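Search the site Search Clear

Atimcombe hill road to stay shut to lorries until May

Lorries will be kept off the hill road at Atimcombe until May while the council decides how to pay for a new surface.

The ban covers any vehicle over 7.5 tonnes and was first brought in for a month in the winter. Cars, vans and the school bus can still use the road. Heavy traffic is being sent round through Abella, which adds 55 minutes to a return trip for some drivers.

Gerardo Javier, the highways officer in charge of the scheme, told a public meeting that the road was never built for the loads it now carries.

"It was laid for farm traffic," he said. "We can patch it, and we have patched it, but patching won't get us through another few winters."

A petition asking for full resurfacing has been signed by 507 people. It was started by Mylene Sison, who runs a plant nursery near the top of the hill and says deliveries have become harder to arrange.

"My compost comes on a big lorry and now it has to be split into small loads," she said. "I pay for every one of them."

Others at the meeting wanted the ban kept for good. Jucélia Lopes, who lives on the lower bend, said she had slept better since it came in. She asked for a lower speed limit as well.

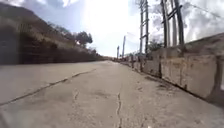
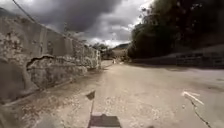

The hill road at Atimcombe.

Haulage firm Ondska said it would follow the signed route but wanted a firm date for the end of the ban. Its depot manager, Mark Anthony Buenaventura, said 305 of its trips had been moved to the Abella road so far.

The council has two options on the table. One is to resurface the whole length in a single closure. The other is to do it in halves, with traffic lights, over a longer period. Costs for both will be published before the next meeting, which starts at 7pm in the village hall.

Comments can be sent to the highways team in writing or handed in at the library.

Contact the newsdesk | © Atimcombe and Abella News | Back to top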